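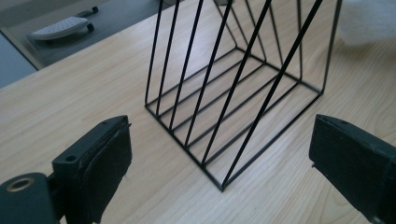 Koludstead Notes > Desk & Shelf > October

The paper pile and the wire rack

I have owned more desk organizers than desks, which my family enjoys bringing up. The cardboard ones sag, the plastic ones crack at the corner, and the pretty fabric one I bought in Clellport went soft within a winter. So this fall I went back to plain black wire, the kind with slanted slots that every school office had when I was a kid, and I'm a little bit smitten!

What I like is that you can see through it. A solid box lets me forget whatever I drop inside (I once found a library notice in one, 15 months old), but with wire I can see the edges of every envelope and it nags me nicely. It also gives the light somewhere to go, so the table doesn't feel like it has a wall built across it. Mine sits on pale wood and the contrast makes me happy every morning before coffee.

A few of you wrote after the last issue to ask how I sort. It's not fancy. Bills and anything with a due date go in front. Behind that, things to read, which is mostly the Sonero seed catalog and recipes I've torn out. The back slot is for school forms and whatever needs a signature. When the back slot gets tight I sit down with a cup of tea and sign everything in one go, and then I feel like a very important person for ten minutes.
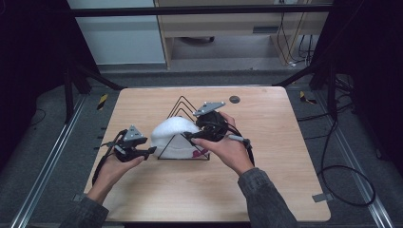
Wire stands are good for more than paper, too — I've been trying soft things in them all over the house. Knit hats, winter gloves, a ball of fleece scraps, the odd washcloth. Anything squashy will settle into an angled stand and stay put if you nudge it down a little from both sides, and then it isn't sliding around the hall table or falling behind the radiator. Pale fluffy stuff does shed, so shake it out first or you'll be picking fuzz off the rods with tweezers (ask me how I know).

For cleaning, a dry paintbrush gets between the bars better than any cloth I've tried. If yours wobbles, press down on the corners one at a time until you find the high one, then bend it back gently with your thumbs. Mine took two goes.

Next month I'm tackling the drawer under the phone, which contains 54 pens and I'd guess four that write. Send me your drawer confessions, and if anyone in Xolalpa still has one of those tilted letter trays with the rubber feet, I would love to hear what you keep in it.

15 comments | 54 shares

Contact the newsletter | Back to top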